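My Visit to the Trillemetti Open Day

For our technology class we had to go see a workplace that uses automation and write up what we learned. Most people picked the bottling plant because it's close. I went with Shiyu Ren to the open day at Trillemetti, a small robot lab upstairs from a bike shop, and I'm so glad we did!

We got there early and had to sign in on a sheet (I was visitor 15, Shiyu was right behind me). Our guide was Nivaldo Trindade. He told us the lab mostly teaches arms to do small table jobs, the kind of thing you do without thinking - putting pens in a case, closing a lid, moving little blocks from one spot to another.

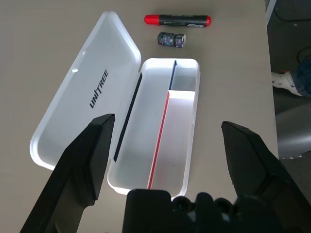
I had expected something like a car factory, with sparks and yellow fences. It was more like a quiet classroom. Nivaldo said people always ask him how strong the arm is, and he would much rather they asked how gentle it is. A pen is light and round and wants to roll away, so squeezing harder doesn't help much. I wrote that down because our class project, Onside, has a gripper made from two rulers and it drops everything.

Then he talked about practice. The group has saved 3726 tries at table jobs, and 667 of those are only pencil cases. They keep the bad ones too! I asked if somebody really looks through them all, and he said yes, and that in November it was mostly him. 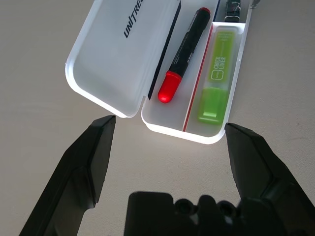 The pencil case task, with a marker and a highlighter in the tray.

My favorite part was learning about the camera down by the gripper. I always figured a robot would look at the table from the ceiling or something. Nivaldo explained that a close view helps with the last little bit of a move, when the fingers are nearly touching the thing they want. The downside is that the fingers take up a lot of the view. Shiyu asked whether you could use more than one camera, and he said plenty of labs do, and then the two of them got into a long talk about cables that I did not follow at all.
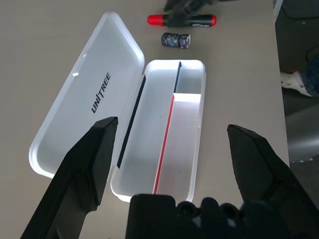
Tobias Gallagher
Student reporter, Onside project team

Before we left I asked what I should study if I want a job like this. Nivaldo said math, sure, but also to take things apart at home and put them back together (my mom will love that). He gave us a handout on gripper shapes, and I've already taped it inside my notebook.

For Onside, I want us to try 2 changes. First, softer pads on the rulers, maybe cut from an old mouse pad. Second, we should write down every try, even the embarrassing ones. Shiyu has started a spreadsheet for it and I'm bringing the pens on Monday.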